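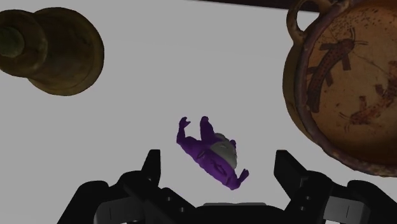 A buyer in Plosterley wrote to say the Brollness folding utility cart had been listed at a 76 lb limit on one site and 48 lb on another, and would we please pick one. Fair complaint. We sell the cart, so we asked the maker. Brollness says 76 is the limit with the load spread over both shelves and 48 is the limit for the top shelf alone. The box prints only the bigger number.

## Brollness Folding Utility Cart, two-shelf

We stock this because people keep asking for it, and it's decent for the money. It isn't the "last cart you'll ever buy," whatever the hang tag says. We took that line off our page in April.

**What you get**

- Two shelves, one push handle, four casters (two lock)
- Folds flat without tools
- Top shelf limit 48 lb, whole cart 76 lb
- Gray only. The blue one in the old catalog never shipped to us.

**What the maker claims**

Brollness says the hinge is good for 3,000 folds. We asked how that was tested and got back a one-page sheet with a single result on it: 1,671 folds, no failure, test stopped. Where the other folds come from, the sheet doesn't say. Ours in the stockroom gets folded maybe twice a day and the hinge is fine, but the latch has started to rattle.

The casters are called "all-surface." They roll well on tile and low carpet. On our gravel lot the cart had to be dragged, and the front pair packed up with grit.

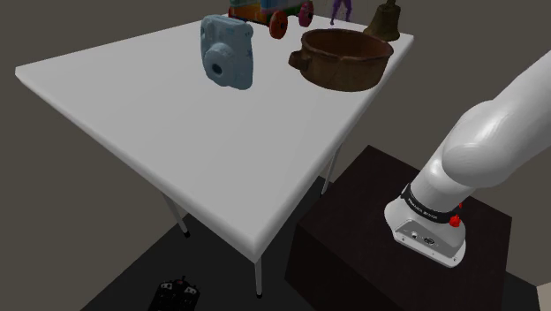 The other thing to know about is the latch. It clicks before it is all the way home, so push the handle down a second time and check it by hand before you load anything. The instructions skip this. We've had three carts come back as defective that only needed that second push.

**Compared with the Hosstead**

The Hosstead cart costs more and weighs more, and it doesn't fold as flat. Its latch is better. If the cart will live in one spot and stay open, get the Hosstead and skip the hinge question completely. If you have to hang it in a closet every night, the Brollness makes more sense.

**Parts and returns**

Spare casters come from Abou Jaoude and fit both brands. Latches can't be bought separately as far as we can find out. The "lifetime" warranty covers the shelves and handle. Casters and latch get one year, and you need the receipt.

Unused carts can come back in the box. Used ones we'll look at case by case.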